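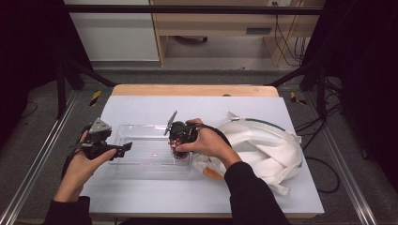
Work table with a white board top and a strip of light wood along the far edge. Photo: Skimow press office

Home | Company | Products | Press | Contact

Category: Press releases / Furniture and interior

July, by the Skimow press office

Skimow opens second repair workshop for office and school tables in Dodlow

DODLOW – The furniture maker Skimow has opened its second repair workshop, which is located in Dodlow, next to the old grain market. With this step the company is answering the growing wish of schools, libraries and small offices to keep their tables longer and to replace only the parts which are worn.

The first workshop, in Kwan, has been working for two years. In the last business year it received 182 tables for repair. Of these, 149 went back to their owners with a new top or a new edge, and the others were taken apart for their screws, feet and frames.

Until now, customers from the Dodlow side had to bring their furniture over the pass to Kwan, and in winter this was often not possible. Several schools have told us that they stored damaged tables in a cellar until spring. The new workshop will accept furniture during the whole year. Collection by truck can be ordered for five tables or more.

The workshop offers the following services:

- replacing of table tops and glued edges
- straightening and painting of metal frames
- changing of feet, wheels and height screws
- cleaning of ink, glue and chewing gum from school desks

Furniture from other makers is also accepted, if the size of the top is a standard one. For special sizes, the customer receives a written offer before the work begins. The usual time for a repair is two weeks. During the summer holidays, when most of the schools send their desks at the same moment, it can be longer, and we ask schools to register early.

Together with the opening, Skimow is presenting Skenum, a small program for spare parts. Under this name the company will keep tops, edges and feet in stock for all table series which it has sold, also for those which are no longer produced. Customers can order the parts and mount them by themselves. A printed instruction is included in every package, and it can also be asked for by mail without cost.

Prices in Dodlow are the same as in Kwan. Public schools and libraries in both districts receive a reduction on the working hours, but not on the material. The full price list is available at the front desk of both workshops.

The workshop in Dodlow is open from 8 a.m. to 4 p.m. on working days. Visitors who want to bring a table by car are asked to use the gate on the market side, as the street in front is closed for delivery in the morning.

About Skimow

Skimow produces tables, shelves and benches for schools and offices. The company has its main office in Kwan.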